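Stekow Tabletop Pair — Frequently Asked Questions

Most of these questions come to us by email or over the phone, and Nuala Scanlon and I have tried to answer them here the way we'd answer them if you called. If yours is missing, please do call. We like talking about this stuff, possibly a little too much, and you won't be bothering anyone.

What is the Stekow Pair?

It's two small robot arms on a shared mounting rail, with a gripper on each and a wrist camera, and everything you need to teach them simple handling jobs on a table. We rent it to repair shops, school labs, small product teams and anyone else who has something light that needs picking up, turning over and putting down many times in a row. Trokeck looks after the rentals and the support, and the Wurton workshop does the servicing between customers.

What do people use it for?

Phones, more than anything! When we started out we expected blocks and bottles and cardboard boxes, and we do see plenty of those, but a good half of the calls we get now are from people who refurbish or photograph phones and are tired of lifting them one after another. After phones it's mostly remote controls, small boxed goods and lab tubes in racks. One lovely customer has it sorting seed packets, and she sends us updates.

Will it scratch my phones?

We understand the worry, and we had it too. The gripper fingers are ribbed and they close only as hard as you tell them to, so the setting matters a great deal. Start on the lightest grip and work up. For anything with a glass back we'd ask you to do your first runs with a dead handset or a display dummy (we can lend you one if you ask when you book), and keep a folded towel under the work until you trust the motion. Pinching by a corner is fine for a short lift and a tilt toward the camera. For a longer carry, have it take hold along the side instead.

How big a table do I need?

An ordinary office desk will usually do, as long as it's solid and has a straight front edge for the rail. Wood is best. Glass tops are out, I'm afraid, and so are folding tables, which wobble every time an arm stops. Please leave the middle of the table clear so the arms have somewhere to work, and push the coffee cups well back. Further back than that.

Does the color of the table matter?

It can, a bit. The cameras cope well with plain surfaces and with most wood, but a very strong grain or a high shine under a ceiling light will sometimes confuse the part that looks for edges. If your lifts keep landing slightly to one side, try a sheet of plain matte paper under the object before you change anything in the software. It fixes the problem more often than you'd think, and paper is cheap.

What about power and cables?

You'll want a power strip within reach of the table, preferably one with a switch for each socket so that you can shut down an arm without crawling under anything. Cables along the arms should stay in their clips. If you see a loop hanging loose near a wrist, stop and tidy it before the next run, and do watch any cord lying across the tabletop — an arm coming down low will drag it along quite happily. Yaneth Palomino, who does most of our installations, will go over all of this with you on the first day.

Can I use just one arm?

You certainly can, and it's a good way to begin. The other one folds down out of the way, and stays there until you call it. Most people teach a single arm first and bring in the second when they want to do something like hold and wipe, or hand an item across from left to right.

How long does it take to learn?

An afternoon gets most people to a working pick and place. You move the arm through the job, save it, play it back slowly and then fix the bits that made you wince. Jobs where both arms have to cooperate take longer, and we'd set aside 2 full days for your first one. Nothing needs to be typed in as code unless you'd like to. If you would, the Marchal add-on opens all of that up, and Ruairí Lynch is the person to write to, although be warned that he answers at length.

What does it cost?

The rental is $169 a day, and that covers the pair, the rail, the cameras, the software and phone support during working hours. Delivery is charged separately and depends on where you are. The shortest rental is 4 days, and that's for your sake as much as ours, as the first day tends to vanish into unpacking and moving furniture.

How far ahead should I book?

We ask for 14 days. August is busy with the school labs getting ready for the fall, so a bit more warning for that month would be kind. If you're stuck, call anyway and we'll see what's on the shelf.

Is it safe to have around people?

The arms are light and they stop when they meet resistance, but they're still machines that move, and sleeves, lanyards and long hair should be kept away from them. Don't leave a job running with children in the room and no adult beside the table. Keep one hand free for the power switch while you're testing something new.

What happens if something breaks?

Tell us early, and please don't be embarrassed. Fingers wear down and cables get tired, and that kind of thing is included in the rental. If an arm took a knock from a falling monitor (yes, this has happened) we'll look at it together and work out what's fair. Eoin Brennan handles repairs and he has seen far worse than whatever you've done.

Can I see it working before I rent?

Please do come! Mal-soon Hong runs our demo table, and you're welcome to bring along the thing you need handled so we can try it on the spot. Bring a spare if you have one. If you can't travel, we're happy to set up a video call and go through your job with you while you watch, and there's no charge for either.

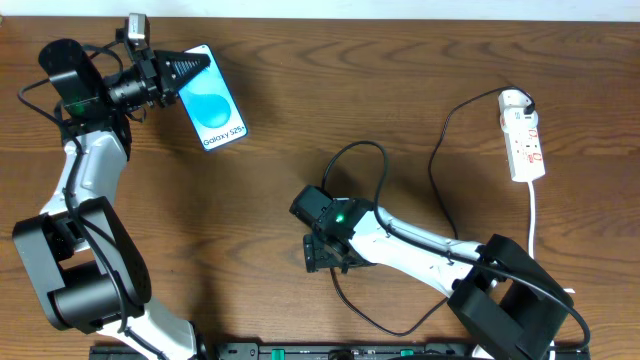
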